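Semard Shared Workrooms
Progress report on supplies storage, Pivilwood and Skoruswood sites
Prepared by Traian Bucur
7/25/26

1. Purpose of the grant

The grant pays for the reorganization of small supplies at the two Semard workrooms. Before the work began, bottles, tubes and small hand items were kept in deep drawers and on open shelves, with no fixed place for any of them. Members often bought a second bottle of something already in the building. The work covers sorting, disposal, boxing, labeling and a simple check sheet. It does not cover furniture, shelving or new consumables other than the boxes.

2. Status by site

Pivilwood. Sorting is complete. All four drawer units in the main room have been emptied and cleaned. Dried-out, leaking or unlabeled bottles were set aside and taken to the county drop-off point. Boxing is complete for the adhesives and paint shelves and still open for the textile shelf, where the members' group asked for a different grouping by task. The revised grouping was agreed by email and needs no change to the budget.

Skoruswood. Sorting started in January as planned and was interrupted for two weeks by floor repairs in the rear room. Drawers are now empty. Boxing has begun at the bench nearest the sink. The shelf facing the door has not been started, and the old labels on it should be ignored until it has.

3. Quantities

Boxes planned, both sites: 70
Boxes filled and in place, Pivilwood: 34
Boxes filled and in place, Skoruswood: 13
Remaining: 23

The boxes came from Zamani in a single delivery. Two arrived with split corners and were replaced at no charge. The replacements are included in the planned figure.

4. Packing method

The first method, one product per box, was dropped after a short trial at Pivilwood. It used too much shelf length, and members carried three or four boxes to the table for one job. The current method groups small items by task. The rules in use are:

Boxes are open-topped. Lids were tried and were left off by most users.

Bottles with a nozzle go in with the nozzle toward the back of the box and the cap closed.

Nozzles may pass over the back rim. Shelf spacing has been set to allow for this.

Heavy bottles are not placed in the small boxes.

Each box keeps some free floor space so that items can be lifted out without tipping the rest.

Packing is done on the wooden table, one box at a time, with the table otherwise cleared. A small box packed with five items still has free floor at the left. The teal-blue bottle is at the back with its narrow end toward the far side, and the whitish bottle to its right leans, with its pointed nozzle past the rim.
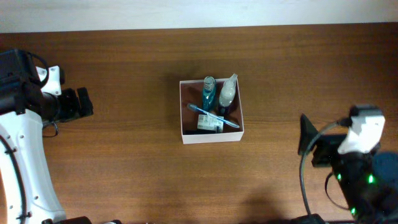
5. Problems and open points

Leaning bottles. Tall, narrow bottles do not stand straight in a part-filled box. A cardboard divider is being tested at Pivilwood. It takes up room and slows packing, and a decision will be made once the textile shelf is finished.

Labels. The paper labels lift at the corners near the Skoruswood sink. Plastic sleeves have been ordered from the existing materials line.

Returns. Items are still left on tables at the end of evening sessions. The check sheet now has a column for the box number, and session leads initial it before locking up.

6. Budget

Spending is within the approved total. Boxes and disposal fees are paid in full. The labor line is slightly under plan because of the repair period at Skoruswood, and the unused hours are moved to the next period. No transfer between lines is requested.

7. Next period

Finish the textile shelf at Pivilwood.
Complete boxing of the sink bench at Skoruswood and start the shelf facing the door.
Fit label sleeves at both sites.
Decide on dividers.
Send the final box list and the check sheet template with the closing report.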